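4.3 Setting Up Caltwood Mail in a Web Browser

This section covers access to a Caltwood mailbox through a browser. For the desktop program, see section 4.2. For phones and tablets, see section 4.5. The steps assume that an account has already been created on the Jultosus server and that you have the account name and the temporary password.

4.3.1 Before you start

The web client runs in any current browser that accepts cookies and scripts from the mail server. It does not need a plug-in. If you used the September release, remove the Raka toolbar before you continue. The toolbar rewrites the sign-in address and sends the browser to a page that no longer exists.

Have the following ready:

Account name, in full, including the part after the @ sign
Temporary password (valid for 48 hours after the account is created)
Server address, as given on your account sheet
A second email address or a phone number for recovery

Note: The temporary password is case sensitive. It never contains the letter O or the number 0.

4.3.2 First sign-in

1. Open the browser and enter the server address. Type https:// in front of it. The server does not redirect plain http requests.

2. Enter the full account name and the temporary password, then select Sign In.

3. When prompted, enter a new password twice. The new password must not match any of the last six.

4. Enter the recovery address or phone number. A code is sent to it.

5. Type the code and select Confirm. The Layout page opens.

Caution: Six wrong entries in a row lock the account. Only the mail administrator can unlock it. Waiting does not clear the lock.

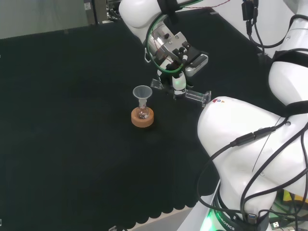

If the Layout page does not open after step 5, the browser is most likely blocking cookies from the server. Add the server address to the list of allowed sites, close every browser window, and sign in again with the new password. The code is not requested a second time.

4.3.3 Choosing a layout

Caltwood Mail has two layouts, Full and Basic. Both give access to the same folders and messages. The choice is stored with the account and follows you from one browser to the next.

1. On the Layout page, select Full or Basic.

2. Set the number of messages per page. The default is 37 in Full and can be raised to 80. Basic always shows the default number.

3. Select the position of the reading pane: Right, Bottom, or Off. Basic has no reading pane, and this setting is ignored there.

4. Select Save. The inbox opens.

Full layout supports drag and drop, keyboard shortcuts, and conversation view. Basic layout loads a new page for each action. Use it with screen readers that do not follow page updates, on slow connections, and in browsers where scripts are turned off after sign-in.

Note: In earlier releases the server picked the layout by reading the browser's name, and many browsers that could run Full were given Basic. The server no longer does this. If you still see a message that your browser is not supported, the page is coming from an old copy held by the browser — clear the cache and reload.

To change the layout later, open Settings, select Display, and repeat steps 1 to 4. Unsent drafts are saved before the switch. Text typed in the search box is lost. 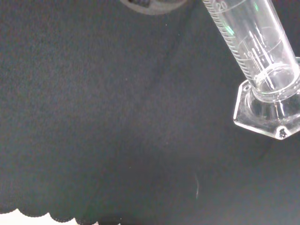
4.3.4 Importing folders from another account

Import copies messages from any account that allows IMAP access. The originals are left where they are.

1. Open Settings and select Accounts, then Import.

2. Enter the name and password of the other account. If that account uses two-step sign-in, create an app password with the other provider and enter it in this field.

3. Select Find Folders. Clear the box next to any folder you do not want.

4. Select Start.

You can close the browser while the import runs. Progress is shown under Settings, Accounts. Folder names longer than 48 characters are shortened, and a number is added where two shortened names would be the same.

Caution: Do not rename or move an imported folder until its status reads Complete. The import will create the folder again under its old name and copy the messages a second time.

Contacts and calendars are not included. Contacts are moved with the Campos import tool (section 6.1). Mail rules have to be entered again by hand. 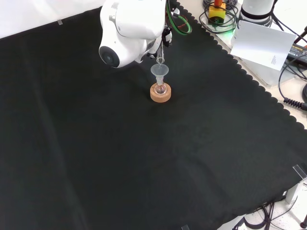

4.3.5 Turning off remote images

Remote images are off for all new accounts. Accounts carried over from the September release keep their old setting, which may be on.

1. Open Settings and select Privacy.

2. Set Load Remote Images to Never, Ask, or Always.

3. To allow images from one sender only, open a message from that sender and select Always Show for This Sender.

With Ask, a bar appears over each message that contains remote images. Images attached to the message itself are shown under every setting.

4.3.6 Signing out

Select the account name in the upper right corner, then Sign Out. Closing the tab does not end the session. On a shared computer, select Sign Out Everywhere, which also ends sessions left open in other browsers.

Continue with section 4.4, Signatures and Replies.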